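I went to the open day at Hosseinzadeh in May expecting to look at some robots and eat a free cookie. I came home with a page and a half of kitchen tips, so here they are, typed up before I lose the envelope I wrote them on.

The workshop is out in Wustham, behind the tile place, and they'd set up a few kitchen counters so the arms had something homey to work on. Hala El Khatib ran the kitchen demo. She spends her days getting an arm they call Imen to put dishes away, and it has made her very opinionated about how the rest of us do it!

## Leave a gap you can get your hand into

A gripper has to open up and come in around the thing it's picking up, and if there's another glass right next door, that one goes over. Hala made us try it with our own hands and oven mitts on. I knocked over two glasses in the first minute. Mitts are about as clumsy as I am at 6 a.m., so fair enough.

What I changed at home: I took the everyday glasses out of the packed cabinet and left finger room between them. I had to move the fancy tumblers to the dining room, which I'd been meaning to do anyway. Shorter stuff goes in front, taller stuff behind.

## Stemware: hang it or stand it?

I asked this one, because my sister and I have been fighting over it for years. Hala says both are fine and the trouble is mostly in how you take the glass off again.

- **Hanging glasses:** hold the stem, slide the foot out level, and don't tip the bowl until the foot is clear of the ring.
- **On a freestanding rack:** put the first glass on one side and the next one across from it. Unload the same way. If you strip one side bare, a light stand can start to lean.
- **Standing glasses:** keep them toward the back of the counter, feet not touching.
- **Rims down on a towel:** okay for draining, but move them once they've dripped. Mine used to sit there overnight and smell like dishcloth.

## Clean the shiny things last

Chrome and polished steel confuse the arm's camera a little, Hala said, because it sees the glasses and then sees them again in the metal. For us it's only fingerprints. Wipe the stand after you've loaded it, with a barely damp microfiber cloth, then go over it with a dry one. I'd always done it first and then wondered why it was covered in thumbprints by the time the last glass was on.

For frosted plastic, skip the scrubby side of the sponge. Warm water, a drop of dish soap, soft cloth. I ruined a set of picnic cups with the green side and they've looked chalky ever since.

## Rehearse it slowly

My favorite part! Before the arm goes for a glass at full speed they run the same move at a crawl and watch for anything it might bump. Florence Lachance, who was standing next to me and bakes for the Clustitz market, said she does exactly that before carrying a tiered cake - walks the route with an empty board. I've started doing it with the big stockpot. Door open, trivet down, dog out of the room, and *then* I pick it up.

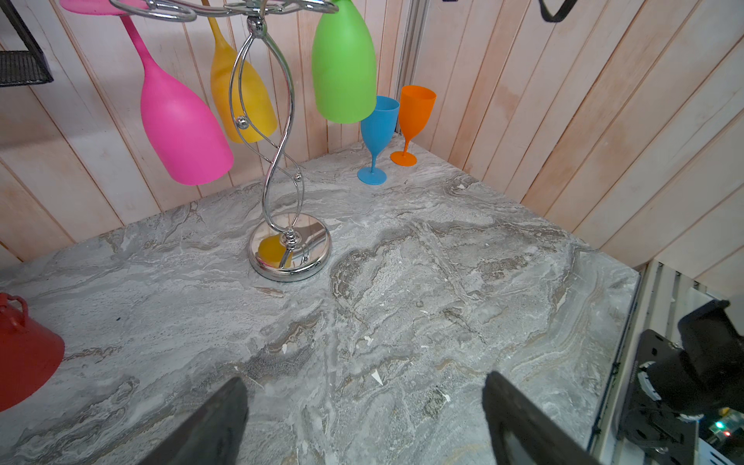
*Imen's fingers open at the counter, with the pink, yellow and green glasses on the rack and the blue and orange ones standing behind.*

## Odds and ends from the envelope

- Marble with a lot of veining hides crumbs and chips beautifully. Run your palm over it before you set down anything delicate.
- Plastic wine glasses are great for practice, kids and patios. Give each person their own color and you'll wash far fewer of them.
- A wall basket is for light things only, and check the screws now and then.
- Lazy Susans: put a strip of shelf liner on top so bottles don't skate.
- If you only have 3 minutes before company comes, clear the counter corner nearest the door.

The demo took 40 minutes and I'd have stayed for a second round if the parking meter had let me. They're doing another one, on a Monday this time, with laundry folding. I have questions about fitted sheets.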